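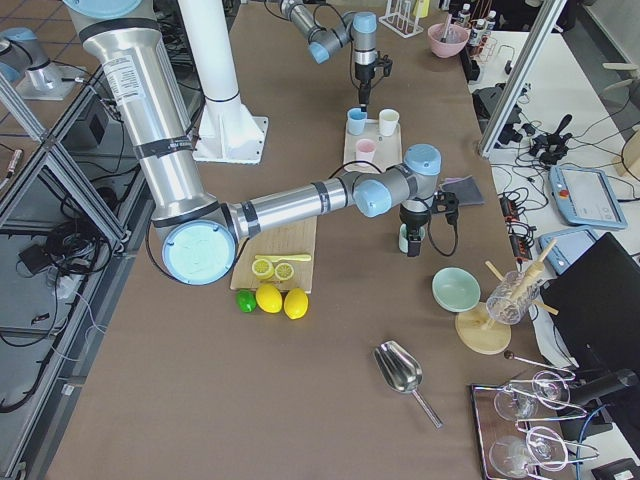 Print this page | E-mail this page

Call for Participants: Tap Water Tasting Panel
Plamadska Water District, in partnership with Sedier

Last updated: January

The Plamadska Water District is looking for residents who will drink tap water and tell us what they think of it. Many of you already do the second part by phone. We would like to pay you for it.

Over the next few years the District will be moving customers off the old Mishra wellfield and onto a blend of well water and lake water. Both are safe to drink and both pass the same lab tests. They don't taste the same, and if you have lived here long enough to have an opinion about the Mishra wells, you know what we mean. Before we settle on a blend, we want to hear from people who will have it in their coffee every morning.

What you would be doing

You will come to two tasting sessions, held a few weeks apart in the meeting room behind the District office. At each one you will be given small samples of water, marked only with a letter, and a score sheet. You sip, you wait, you write something down. Then you eat a plain cracker and do it again. The crackers are unsalted and there is no other flavor, so please don't ask.

The score sheet was put together by Sedier, the firm running the panel for us. It uses words such as "earthy," "metallic," "swimming pool" and "flat." There is also a blank line for your own words. We have read the blank lines from past panels and we ask only that you keep them short enough to type up.

Samples are served at room temperature. Yes, it tastes worse that way. Cold hides a lot, and we are trying to find out what there is to hide. Ice is not available during the session, and bringing your own will not help your standing with the front desk.

Who we want

You can apply if you:

- are 18 or older
- get your water from the District, whether or not your name is on the bill
- can come to both sessions (one is no use to us, sorry)
- can go without coffee, gum, mint toothpaste and cigarettes for an hour beforehand
- do not work for the District, for Sedier, or for a company that sells filters

You do not need a trained palate. If you have one, that's fine, but please leave the vocabulary at home. We want to know whether you would finish the glass.

We are short on people under 30, people who rent, and people on the east side of the tracks. The last panel was made up largely of retired homeowners with strong views on chlorine, and we are grateful to every one of them. It would be nice to hear from someone else too. If you drink only bottled water, please apply. You are exactly the customer we keep guessing about.

Pregnant residents and people on a fluid-restricted diet should check with a doctor first. You won't drink much, but you will drink it on our schedule.

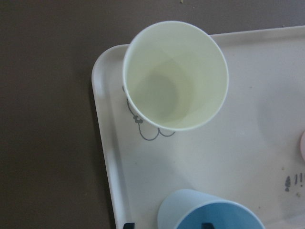
One of last year's tasters told us that she had signed up sure she could pick out the Mishra water blind, since she had been complaining about it for most of her adult life, and then gave it her top score both times. She has asked us not to tell her husband. She also said the chairs were hard and the first session ran late, and on both points she was right. The chairs are the same this year. The schedule has been fixed.

What you get

Panelists are paid $104 for completing both sessions, by check, mailed after the second one. We can't take it off your water bill. People ask every year, and every year the billing software says no.

You also get a copy of the results, written in normal English, before they go up on this site. We don't promise that your favorite blend will win. Cost, pipe chemistry and the state all get a say, and the state has never once asked what anything tastes like.

The fine print, in regular-size print

Every sample will be water that meets drinking standards. Nothing is added to it for the test. Sedier keeps your name apart from your score sheet, and the District sees only the scores and your part of town. You can quit at any point without giving a reason, though you won't be paid for a session you didn't finish.

Please skip perfume, aftershave and scented hand lotion on the day. Water has very little smell and it doesn't take much to drown it out. One cloud of body spray at the end of the table and the whole group is rating sandalwood.

How to apply

Pick up a form at the District office or use the one that came with your January bill. All 1277 household accounts were sent one, folded inside the rate notice, where we assume it was thrown out with the rate notice. The front desk has plenty more.

Fill in both sides. The back asks what you usually drink, whether you use a filter, and which sessions you can make – afternoon sessions start at 2 p.m. and evening ones are for people with jobs. Drop the form in the payment slot by the door. It will reach us. Everything in that slot gets looked at very closely.

We will call you either way. If the panel is full we'll keep your form for the next one, which will deal with water softening and is expected to be even more heated.

Print this page | E-mail this page

This site uses cookies to remember your settings. By continuing to browse you agree to their use. Accept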